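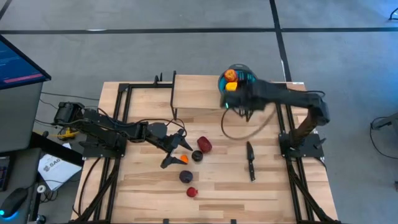
The fruit bowl and what goes in it

I moved the fruit out of the refrigerator in December, and it has stayed out. We were throwing away too much of it. The drawer in our fridge is deep and the light doesn't reach the back, so whatever went in first got buried under whatever went in last, and by the time I found it there was no point keeping it. A bowl sits where you can see it.

The bowl is teal and dark gray, round, and not very big. I like it not very big. I had a wide wooden platter before that, from a shop in Gorkau, and it held a whole week of shopping and looked nice for a day. Then the fruit on the bottom went soft and stuck to the wood. With the small bowl I have to decide what goes in and what waits.

What I do now is tip the bag out on the table first and sort from there. Apples and anything yellow go in the bowl. Plums stay out where they can't be squashed, and I eat those first. Anything red that I'm not sure about gets picked up and looked at before it goes anywhere. The whole thing takes a few minutes. I used to unload straight from the bag into the drawer, and that is how you end up with a pear you forgot you bought.

The order I put things in the bowl matters more than I thought it would. Heavy and hard at the bottom, soft on top. I don't wash anything until I'm going to eat it. I tried washing it all on shopping day, as a cousin's magazine recommended, and it went off sooner, probably because I was too lazy to dry it properly. The market on Skoryk Street sells plums still with the dusty bloom on them and I leave that alone too.

Apples take up most of the space. We go through 11 a week in this house, more when the weather turns. I buy them loose and I turn each one over to look at the bottom end, where the little dried-up bit of the flower is.
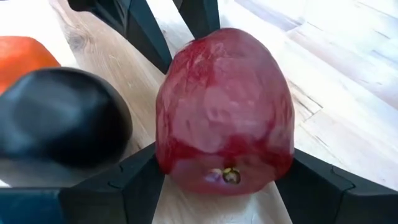
If that part is dry and tight and the skin around it is firm, I take it. If the skin gives when I press near it, I put it back. I don't care much about shape. The lumpy ones taste the same and they are usually the ones left in the crate at the end of the morning. A streaky red skin is fine with me as well. I used to go for the ones that were the same color all over, and plenty of those were mealy inside.

The variety I buy most is sold at the market as Ciltwood. It is crisp, a little sour, and it keeps. I have had them last four weeks in the cold part of the pantry with no trouble, though they get a bit greasy to the touch toward the end. Out on the counter I would give them two weeks at most. They also bake well. They hold their shape, so if you want sauce, buy something else.

Bananas are the one thing I keep completely apart. They ripen everything near them. I hung ours from a hook under the cabinet and that solved it, except that the hook is right where I open the cabinet door. I have hit them more than once. I will move the hook when I get the drill out for something else.

Lemons do better in the fridge, in a closed bag. I know people keep them in a bowl because they look good, and so did I, but mine turned to rocks. Peppers go in the fridge too. I have a bad habit of leaving them out with the fruit because they are on the table at the same time, and they wrinkle.

I have been asked about the crates, which I mentioned in the post about the pantry shelves. They are the stackable kind from Plikotance, the low ones, and I have two of them. One holds the apples that are waiting for a place in the bowl and the other holds onions, at the other end of the shelf. I put a sheet of newspaper in the bottom of each and change it when it looks bad. The taller crates cost more and I don't think they're worth it for fruit, because then you are back to things getting buried.

We throw out much less now. I haven't kept a record, but the compost pail used to be mostly fruit and now it is mostly coffee grounds and peel. Next I want to do something about the potatoes, which are in a paper bag on the floor and have started to sprout.

Posted 9 Jul 2025 in Kitchen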